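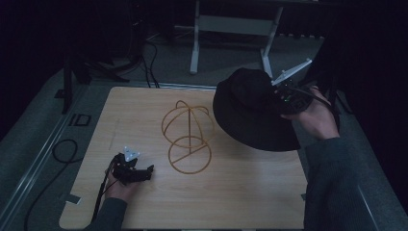 Two hand-held grippers, one bucket hat and a wire stand, during recording at Tenach.

Keep the slow examples

Many teams that collect examples for a learning system have the same habit. When the recording is finished, they look at the clock and throw away everything that took too long. I think this is a mistake, and I want to explain why with a hat.

In July I read through the notes of 327 recordings for the Proder project. The task is easy to say: put a soft hat on a stand. The planners at Truvurum wanted each recording under 19 seconds. A person with two grippers can do this, but only if the cloth behaves. Cloth does not always behave. The crown folds over, the brim turns, and the person must stop and think with the hands.

These moments of stopping are the most expensive part of the data, and we delete them first. A model that has seen only smooth work knows nothing about a crown that is pinched in the wrong place – and it will meet one in its first hour.
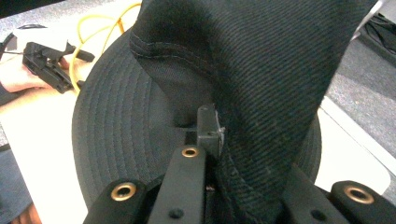

What I would change

I do not ask to keep everything. A recording where the person gave up should carry a label that says so. But a slow one with a good ending should stay, and it should count the same as a fast one.

I would also pay people by the hour and not by the recording. At Palamarchuk they tried this for 5 weeks, and the operators began to correct their grasps and not start again from zero. The weekly totals became smaller. I would still take that data before ours.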